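2월 9일

원탁 정리 태스크, 손그리퍼로 시연 수집. 침실 세팅 그대로 씀. 작업명은 Mura로 통일하기로 했으니 폴더 이름 옛날 걸로 만들지 말 것(나도 오늘 한 번 틀림).

시작 전 캘리브레이션. 조 폭 영점이 지난번이랑 살짝 안 맞음. 완전히 닫은 값, 완전히 연 값 다시 찍고 저장. 파란 패드는 교체 안 함. 왼쪽 패드 끝이 조금 들뜬 느낌인데 힘 줘서 물면 괜찮음. 다음에 볼 때 더 떠 있으면 그때 갈자.

시연 규칙 다시 적어둠. 자꾸 사람마다 다르게 해서.
- 시작 자세: 테이블 위에서 잠깐 멈춤. 멈추는 구간 없이 바로 들어가면 앞부분 트리밍이 엉망됨
- 한 번에 하나만 집기. 두 개 딸려 오면 그 에피소드는 실패로 표시하고 처음부터
- 집기 전에 조를 다 벌리고 내려갈 것. 내려가면서 벌리면 안됨
- 손가락이 조 사이로 들어오지 않게
- 놓고 나서 손목 비틀지 말기 (나 이거 버릇 있음)

오전은 쉬운 배치. 물건끼리 떨어뜨려 놓고 하나씩. 거의 막힘 없이 감. 속도가 점점 빨라지는 게 문제라 중간에 일부러 쉬었다. 빨리 하면 궤적은 예뻐 보이는데 Skudstead 쪽에서 재생하면 팔이 못 따라감. 사람 손 속도로 찍은 걸 팔 속도로 늘리는 건 되긴 하는데 집는 순간 타이밍이 밀려서 헛집음. 그냥 처음부터 천천히 하는 게 낫다.

오후부터 과자 더미. 봉지류가 제일 힘듬. 가운데를 물면 내용물 때문에 미끄러지고, 가장자리를 물면 잘 잡히는데 들어올리면서 옆에 있는 게 같이 끌려옴. 오른쪽 조를 더미 안으로 먼저 넣고 왼쪽을 나중에 닫는 식으로 해보니 조금 나음. 문제는 이러면 양쪽이 대칭으로 안 닫히고 손목이 같이 돌아가는데, 정책이 그걸 배울지 모르겠음. 일단 태그 따로 달아서 모아둠.
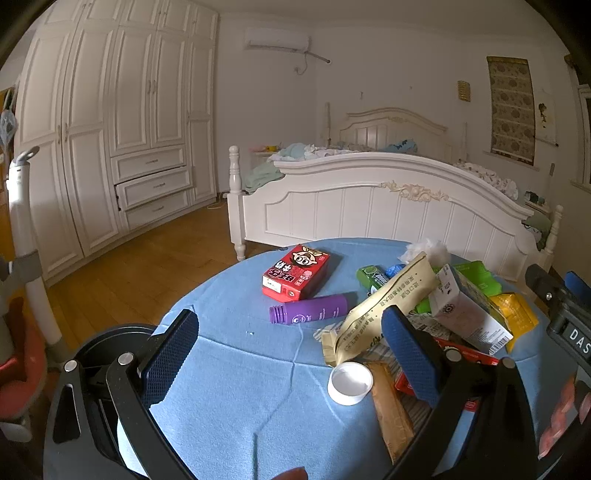
보라색 병은 눕혀 놓은 상태가 기본. 세워놓고 찍은 건 별도 폴더로. 몸통을 위에서 물어야 하고 목 쪽을 물면 들어올릴 때 기울어짐. 하얀 뚜껑은 납작해서 조 끝이 천에 닿을 정도까지 내려가야 되는데, 그러면 하늘색 천이 같이 집힘. 천에 주름이 있으면 더 심함. 매번 펴고 시작하면 좋겠지만 너무 깨끗한 천만 보여주는 것도 별로라 반반으로 감. 천 집힌 에피소드는 버리지 말고 "cloth" 태그.

소 그림 빨간 상자는 문제 없음. 방향만 바꿔가면서 찍기. 모서리 대각선으로 물면 돌아가니까 긴 변에 맞춰서.

오늘 저장된 프레임 묶음 번호 3331에서 끊김. 그 뒤로는 타임스탬프가 튀어서 못 씀. 재시작하고 나서는 정상. 원인은 저장장치 용량인 것 같은데 로그 아직 안 봄. 버린 것 빼고 남은 에피소드 623개. 더미 배치가 생각보다 적음, 쉬운 배치만 잔뜩.

재생 테스트는 Oláh에서 30개만 골라 돌림. 실패 3개. 셋 다 봉지. 둘은 들어올리다가 떨어뜨렸고 하나는 아예 옆으로 밀어버림. 밀어버린 건 내 시연 자체가 접근 각도가 낮았음, 다시 봐도 좀 애매한 시연이라 빼기로. 떨어뜨린 둘은 조 폭 값이 실제보다 넓게 기록된 듯. 영점 문제랑 같은 얘기일수도.

원격조작이랑 비교하는 건 아직. Brarow 쪽 조종기로 같은 더미를 해봤는데 한 개 집는 데 너무 오래 걸려서 중간에 접었음. 대신 접근 각도는 원격이 훨씬 일정함. 봉지만 원격으로 찍고 나머지를 손으로 찍어서 섞는 안이 있는데 카메라 위치가 달라서 그대로 섞으면 안 될 것 같다. 9월 데이터 섞었을 때 한번 데였으니까 이번엔 작은 걸로 먼저 학습 돌려보고 결정.

다음에 할 것
- 조 폭 영점, 세션 시작이랑 끝에 둘 다 찍어서 비교
- 저장장치 비우기!! 시작 전에
- 더미 배치 비율 올리기. 껌이랑 초코바처럼 작은 거 위주로
- 봉지 접근 각도 기준 정하기. 말로 쓰면 다들 다르게 이해하니까 짧은 영상으로
- 태그 오타 정리 (cloht 로 들어간 것 여러개 있음, 내 탓)

배터리 충전 걸어놓고 나감. 그리퍼는 나사 한번씩 조여놨음, 왼쪽 피벗 쪽은 너무 꽉 조이면 조가 뻑뻑해지니 건드리지 말 것.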